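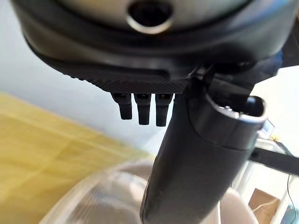 Wultisdale, março – Comunicação da Dimitriou, texto de Makis Ververidis

A entrada de casa é quase sempre o último sítio em que pensamos quando decidimos arrumar, e no entanto é por ali que passamos todos os dias, carregados de sacos, com pressa e com os sapatos na mão. Foi a pensar nesse bocadinho de casa que a Dimitriou preparou a Hivau, a sua nova estante para calçado, que chega em março à loja de Wultisdale e que temos muito gosto em apresentar a todos os que nos acompanham há tanto tempo (e também a quem nos descobre agora!).

A Hivau tem estrutura de metal preto e prateleiras de madeira em tom de carvalho claro, com o veio bem à vista. Os montantes são perfurados com uma fila de pequenos furos de regulação, para que cada família escolha as alturas que lhe convêm – botas altas no inverno, chinelos no verão, e tudo o que vai ficando pelo meio. Cada prateleira suporta até 14 quilos e a montagem demora cerca de 40 minutos, já a contar com a inevitável procura da chave de fendas.
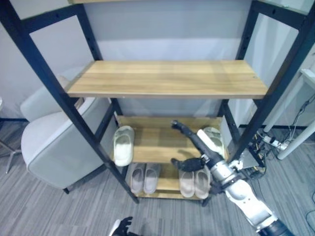 Quem vive com crianças, ou com visitas frequentes, sabe como os pares se separam com facilidade. A nossa sugestão é simples: guardar os chinelos de andar por casa nas prateleiras mais baixas, lado a lado e com as biqueiras viradas para o fundo, de modo a que se possam calçar sem grandes ginásticas. As prateleiras de cima podem ficar livres durante uns tempos. Há sempre um cesto, uma carteira ou um chapéu à procura de lugar, e não é preciso encher tudo no primeiro dia.

A linha foi desenvolvida com a oficina Plokier, nossa parceira de longa data, que fez questão de experimentar a estante tanto em soalho como em alcatifa antes de dar o trabalho por terminado. Foram 3 versões até chegarmos a esta, e a segunda ainda mora no nosso escritório, cheia de galochas.
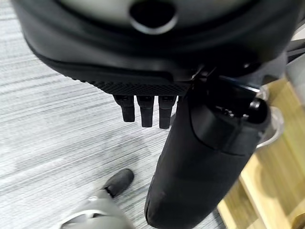
É preciso fixar a estante à parede?

Recomendamos que sim, sobretudo nas casas com crianças pequenas. O conjunto de fixação vem incluído na caixa, com as respetivas instruções.

A Hivau estará disponível por 47 euros, com entrega ao domicílio em Wultisdale e arredores. Durante todo o mês de março haverá uma estante montada à entrada da loja, e convidamos cada visitante a trazer os seus chinelos preferidos e a experimentar as alturas com calma.

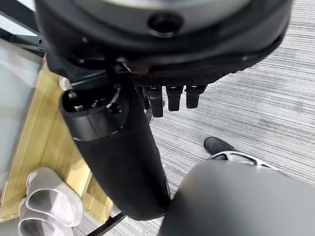

Grigoris Zervas contou-nos que tem a sua desde o período de testes e que, lá em casa, a discussão passou a ser sobre quem fica com a prateleira de baixo, “porque é a única a que se chega sentado no chão, a apertar os atacadores do mais novo”.

Os pedidos de informação e de peças para fotografia podem ser feitos ao balcão da Dimitriou, em Wultisdale, até às 18 horas.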